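Filed under: Student Work > Consumer Studies

Why We Keep Dead Computers
Kanchan Shukla and Abilio Pastor

Our question was simple: why do people hang on to computers they will never turn on again? We surveyed 51 households in Takdale in June. Between them they owned 70 retired machines, a figure that pleased us until we remembered we had to read the comments.

The most popular reason was "there might be something on it." Second was "it was expensive." Several people insisted the processor alone must be worth something, and could not say what.
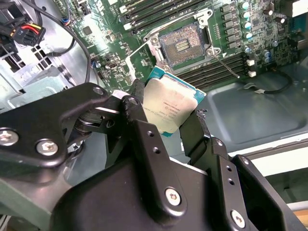 What people said

Only 12 households had tried to sell a computer. Around 13 had tried to give one to a relative, with similar results. One man had moved the same tower through four apartments and described it as a backup. It has no power cord.

Desktops were kept longest. Laptops slide into a drawer and get forgotten, but a tower takes up floor space and has to be defended in arguments.

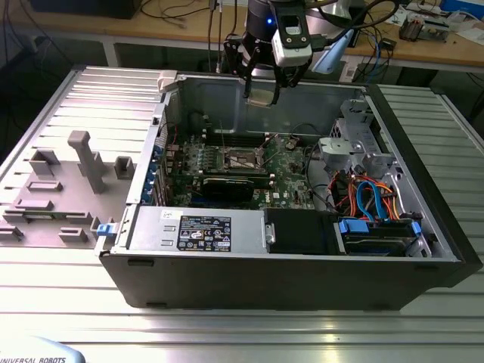 We had expected older people to be the worst hoarders. They were the second worst. Students came first, which we discovered after Abilio agreed to fill out his own survey.

Next time we would ask about cables, and allow more pages.

Contact the department | © Student Reports | Back to top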